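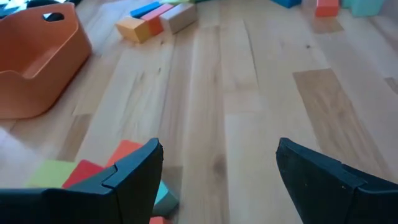 Orange basket, upper left, on the plank top.

March 2023

Dye notebook, madder again. I'm picking this up where the November pages stop, so if you're reading along, go back and look at the swatch card with the coffee ring on it first (the ring is mine, sorry, and it has nothing to do with the color underneath).

What I want out of this round is the brick red I got once on the Kusia yarn and have never managed to get again. Everything since has come out salmon or, on one very sad afternoon, the color of a band-aid. Reto Zaugg thinks it's the water. I think it's me being impatient with the heat, but he's been dyeing a lot longer than I have, so this time I'm changing the water and trying very hard to leave everything else alone!

Wool: two skeins of the Kusia, 200 g total, scoured last night with a squirt of the plain Trident soap and left to soak. One of them still smelled like sheep this morning so I scoured it a second time. I should have done both. If they come out different I won't know whether it's the water or the scouring, which is exactly the kind of thing I keep promising not to do.

Mordant: alum from the Rüegg tub, usual proportion, same as the November card. Brought it up slowly and let the skeins sit in it while I had lunch and answered mail. The Rüegg alum is lumpier than the last batch and took forever to dissolve. Next time use hotter water in the jar and stir before it goes anywhere near the pot.

Madder: the ground root from Gemel, the older bag. I soaked it overnight in the big jar and strained it through the cotton bag, then put the bag in the pot as well. Reto puts his root in loose and just shakes the bits out of the yarn afterward. I tried that once and was picking specks out of a hat for a week, so no.

Water: this is the new part. One pot with tap water, one pot with rainwater from the barrel plus a pinch of chalk. Reto's idea is that our tap water is fine for madder but changes through the year, and that the chalk gives me something I can repeat. Makes sense to me. I did not weigh the pinch. Yes, I know.
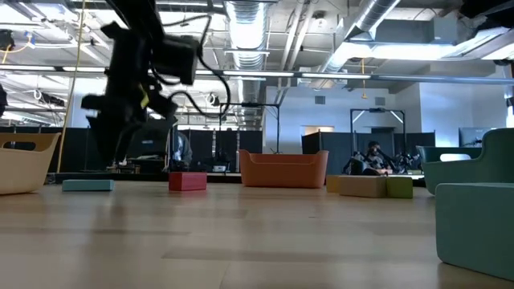
Red foam block and the orange tub, out on the floor.

Heat: started both pots cold. The plan was to creep up and hold well below a simmer, and the rainwater pot behaved beautifully. The tap pot sits on the older burner, which has two settings as far as I can tell, off and volcano. I caught it when I saw steam and pulled it to the side for a bit. Browns come out of the root if you cook it, everybody says so, and I have the brown samples to prove it.

Looked at both after an hour. Wet yarn lies, I write this every single time and then get excited anyway, but the chalk pot is REALLY red. Tap pot is more orange, with a kind of dull edge to it that I'd blame on the burner before the water.

Turned everything off and left the skeins to cool in the pots overnight with the lids on.

Next morning: rinsed, rinsed, rinsed. The chalk skein bled a lot more than the other one and I gave it an extra rinse with a drop of soap. Both on the line now, out of the sun. Still damp, but I held the chalk one next to the November card and it's close. A little bluer maybe? I'd like Reto to look at it by the window before I say anything out loud.

Saved both baths in lidded buckets for an exhaust. There's plenty of color left, and I have some gray yarn I never liked that might be improved by a dunk.

To do: weigh the chalk. Swap the pots between burners and run it all again. Order more Gemel root before the old bag runs out, and keep the old and new apart this time. Label the line clips, please, whoever uses them next, because I had to guess which skein was which for a second there and only knew by the knot.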